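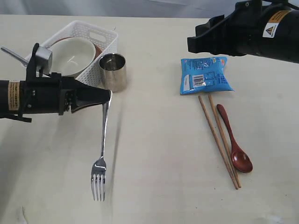 The 541 Class and Its Entry Rules
Posted 17th August

The sanctioning office at Saltham Speedway has published revised entry rules for the 541 class, and drivers who intend to register for the January opener should read them before sending any money. This post sets out the main changes and my view of them.

The entry fee rises from $200 to $300 per car. It now covers the transponder rental, which was billed separately last year and caused a good deal of confusion at the gate. Teams that own a transponder will not receive a credit. I wrote to Lorna Pollock, the race director, on this point, and she confirmed that no exception is planned.

Fields will be limited to 9 cars per heat. Saltham is a short track with a narrow exit from the second turn, and the larger heats run last season produced more cautions than green laps. Meron Beyene and Tekle Tefera both lost finishes that way. I support the limit, although it will mean a longer evening for the crews.

The tire rule is less satisfactory. All cars must run the Drillar compound on the right side, while the left side remains open. Nahom Ayele tested the combination at Wako in a car prepared by Charito Soriano and reported that it pushed badly on a full fuel load. The rule as written also does not say whether a tire may be replaced after qualifying. Last year this was permitted with the approval of the chief steward.

Appeals must be filed in writing within one hour of the posted results. The form is available at the Jelon gate office and must be signed by the registered driver. A crew chief's signature will not be accepted.

I will post the heat schedule once it has been released.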